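Brurum Match Notes

A data card for a set of fighting game matches, written up by the people who played most of them
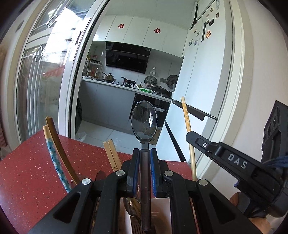
First of all, thank you for stopping by. Brurum is a small, homemade collection of match records from Prenholm, the two-on-two tag fighting game that a bunch of us have been playing (and arguing over) for far longer than is probably good for us. It started as a shared spreadsheet between Iresha Debnath and me, mostly so we could settle the question of whether her favorite character really was as strong as I kept saying she was, and it grew from there into something we thought other people might enjoy poking at.

Version: 2
Last updated: Thursday, April 13, 2023
Maintained by: Hertta Rautiainen and Iresha Debnath

What you get

There are 1,640 matches in the set. Each one is a single row in matches.csv, and every row has the two teams, the stage, who won, how many rounds it took, and whether it was played online or on a couch. Of those matches, 1,215 were played online and the rest were played in person, usually at Iresha's place and usually much too late in the evening.

A second file, notes.csv, holds the comments we typed in after matches. Not every match has one. There are 1,097 comments, and they run from proper write-ups of a clever tag combo down to "ugh" and "again??" – we left those in, and I'm glad we did, as they're my favorite part to read back.

The columns in matches.csv

match_id: a plain number, counting up from one
team_a and team_b: two character names each, with a slash between them, point character first
assist_a and assist_b: the assist move picked on the select screen
stage: the stage name as it appears in the English menus
winner: a or b, or blank when somebody's connection dropped
rounds: how many rounds were finished
mode: online or couch
patch: old or new, meaning before or after the March balance patch

A few words about that patch column, as it trips people up. The March patch changed how quickly you can tag out after being hit, and it made Nikolaidis (the big slow grappler with the anchor) a completely different character to play against. Before it, you could more or less wait him out. After it, well, you'll see in the numbers that I lost a great many matches to him. Please don't mix old and new rows together if you're looking at win rates for individual characters. For stage picks or round counts it makes much less difference, and we've happily lumped them together ourselves.

How the matches were picked

We wrote down everything we played, good nights and bad ones, with one exception. Matches against the computer are left out. We also took out the player names for everybody who isn't one of us, and a few comments were trimmed where somebody's handle was mentioned.

You should know that this is a lopsided set! Roughly a third of the rows have Susix on at least one team, and that's down to Iresha, who picked her up on the first night and has hardly put her down since. Somebody who wants to know how strong Susix is in general will learn mainly how strong she is when Iresha plays her, which is a different thing and a rather more painful one. The smaller characters on the roster show up much less, and I wouldn't draw any firm conclusions about them from our rows.

Known problems

Early online rows sometimes have the assists swapped between team_a and team_b. We fixed the ones we could check against saved replays, but a game update wiped the older replays before we got to all of them.

Stage names were typed by hand in version 1, so if you're still using that file you'll find several spellings of the harbor stage. Version 2 has them cleaned up.

Blank winners are dropped matches. Leave them out before working out percentages.

Using it

Both files open in any spreadsheet program, with commas between the columns and UTF-8 text. You're welcome to use, copy and share the whole thing for whatever you like, and a mention of Brurum is appreciated if you post something made with it. If you find a mistake, open an issue with the match_id and what you think it ought to say, and one of us will get to it, most likely on a weekend.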